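ok so Tollix put out its "school supply savings" list for August and I have thoughts. 1/9

First thing on it is a "375-piece back to school bundle." Go read what counts as a piece. Each paper clip is a piece. So is each reinforcement ring, and I haven't used one of those since fifth grade. 2/

Take out the clips, rings and stickers and you're paying for a few pens, a ruler and a glue stick. I priced the same stuff loose at Trokden and it came to less, with a better glue stick. 3/

Then there's the "was" price. The Werono backpack is marked 40 percent off. I have the receipt from when we bought the same one in the spring, and the spring price was the sale price. So who ever paid the "was" price? I'd love to meet them. 4/

Someone in my replies says the Fiadzo app tracks price history so you can check. Sure. It also gets a cut when you click through. Maybe the numbers are fine, but I'd like to see them from somebody who doesn't make money when I buy the backpack. 5/

And the "spend more, save more" thing. You get 10 dollars back as store credit, and it runs out before the second week of school. That's a coupon. Call it a coupon. 6/

What I'd do: wait for the teacher's list. Ours asked for almost nothing on the Tollix list last year and two things that weren't on it at all. 7/

Check the drawers before you go, too. We had more than enough scissors. Glue dries out, scissors don't. 8/

Anyway I'm sure the bundle sells out again and I'll be told I'm no fun. Fine. Pencil cases are the one thing I'll buy early. 9/9

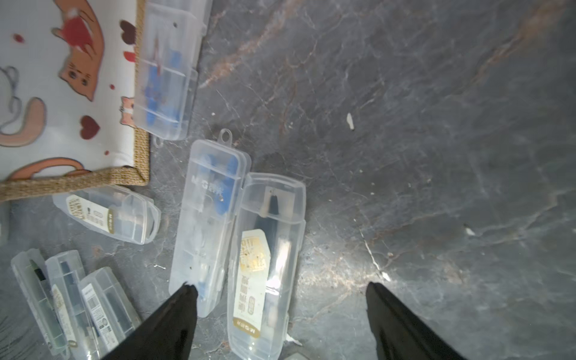 Clear pencil cases, and the cat basket.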